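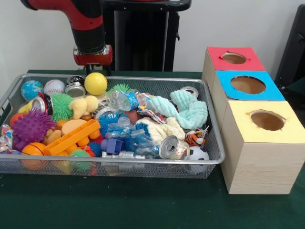 그림 1. 철망 바구니에 담긴 혼합 물품(공, 완구, 용기류, 수건)

Evside 생활물품 혼합 적재 자료집 데이터 카드

1. 개요
본 자료집은 가정에서 한 바구니에 뒤섞여 보관되는 완구와 생활물품을 기록한 이미지 자료이다. 물품의 종류, 겹침 상태 및 분류 기준을 함께 제공하며, 정리 및 분리배출 연구에 활용하는 것을 목적으로 한다. 기획은 Lihua Shao, 물품 선정은 Deming Cui, 분류 기준 작성은 Wanting Yin이 담당하였다.

2. 구성
이미지 수: 1000
물품 목록 항목 수: 103
세부 분류 수: 28
파일 형식: 이미지는 JPEG, 물품 목록은 CSV(UTF-8)

3. 물품 분류
가. 공류: 돌기가 있는 공, 스펀지 공, 야구공 및 농구공 무늬 공, 지구본 무늬 공을 포함한다. 돌기 공은 크기와 관계없이 동일 분류로 하고 색상은 별도 항목에 기재한다.
나. 봉제 완구: 그림 1의 노란 오리와 호랑이 인형이 이에 해당한다.
다. 기타 완구: 블록, 소형 자동차, 플라스틱 막대형 완구 등을 말한다. 구멍이 뚫린 주황색 발포 조각과 같이 용도를 특정하기 어려운 물품은 '형상 조각'으로 기재한다.
라. 용기 및 포장재: 캔, 투명 플라스틱병, 비닐 포장지를 말한다. 찌그러진 용기도 원형과 같은 분류를 유지하되 '변형' 항목에 표시한다.
마. 섬유류: 수건을 말한다. 펼친 상태와 뭉친 상태를 구분하며, 그림 1의 연녹색 수건과 크림색 수건은 모두 '뭉침'으로 기재하였다.

4. 기재 원칙
물품명은 육안으로 확인되는 범위에서만 부여한다. 다른 물품에 가려진 경우에는 보이는 부분을 기준으로 분류하고, 판단이 어려우면 '미상'으로 둔다. 상표명은 목록에 기재하지 않는다. 모든 목록은 담당자 2인이 각각 작성한 후 대조하였으며, 의견이 다른 항목은 Haoran Qian이 최종 확정하였다.

5. 제한 사항
본 자료집은 소형 물품을 중심으로 구성되어 식기, 의류, 서적에 대한 분류를 제공하지 않는다. 중량과 재질은 측정 대상에 포함되지 않으므로, 목록의 재질 표기는 외관에 따른 참고 정보로만 사용하여야 한다. 투명 용기의 경우 윤곽이 배경 물품과 겹쳐 경계 표기에 오차가 있을 수 있다.

6. 이용 조건
비영리 연구 및 교육 목적으로 이용할 수 있으며, 결과물에는 자료집 명칭과 판 번호를 명시하여야 한다. 목록을 수정하여 재배포할 경우 변경 내역을 첨부한다.

7. 관리
오류 신고 및 분류 추가 요청은 자료 관리 담당 Zeyu Fang에게 제출한다. 접수된 사항은 매년 1월 개정판에 반영한다.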